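Réunion logiciel Flimska - compte rendu
2018-06-04, rédacteur : Valdir Seixas

1. Perception
Nouveau seuil du détecteur Vlček fixé à 2000. Masque à recalculer.
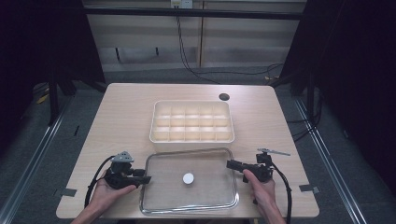
Le module de segmentation confond encore reflets et contours. Cas retenu pour le test de régression : disque blanc dans le plat en verre, le grain du bois restant lisible à travers le fond. Jeu figé à 2494 séquences.

2. Planification
Todska borne la recherche à 3000 nœuds. Le repli en cas d'échec reste à écrire - action V. Seixas. La vue pince sert à estimer la pose du disque par rapport aux deux doigts. 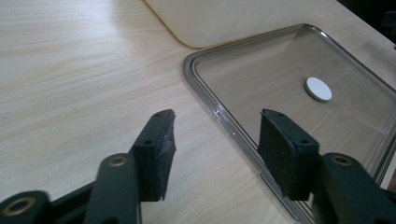 3. Outillage
Export Cludness : 4 tickets ouverts, dont l'horodatage. Correctif à relire avant fusion.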